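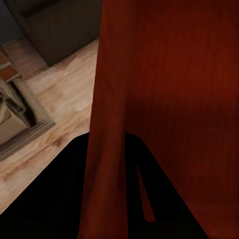
2. Open day at the Nusten laboratory

The open day was held in July as written in the work plan. Leonidas Triantafyllou opened it with a short talk, and after that the visitors went in small groups to the demonstration table. In total we received 96 visitors, mainly from local schools and small companies.

The demonstration was done in simulation. On the big screen we showed the view from the gripper, with its two black fingers close to a large red surface, and the floor of the simulated room further below. Many visitors asked why the red fills so much of the view. Ataberk Karabulut explained that at this distance the robot sees very little of the room, and that the approach must be planned before.

The school groups had more questions than we expected, and two groups left later than the schedule. For the next event we ask for a longer slot per group.

3. Status of the simulation work

Until now we have stored 3,353 simulated runs. Of these, 764 were checked by hand by Sofia Fragkou and Lukian Dovhaniuk. The checking is slower than planned. We had to write the rules for it again in the autumn, when we noticed that the two of them did not judge a partial grasp in the same way. The new rules are in Annex B.

The transfer to the real arm at Chiriac is not started. The room there is promised to us, but the electrical inspection is still open.

4. Budget and changes

The cost of the open day stayed inside the amount that was approved. We request to move the unused travel money to computing time. No other change is requested.

5. Next steps

Finish the hand check of the stored runs.
Agree with Chiriac on a date for the installation.
Send the visitor comments to the Skurkitz office, in English and in Greek.

Report prepared by Charalambos Politis, 18 December 2020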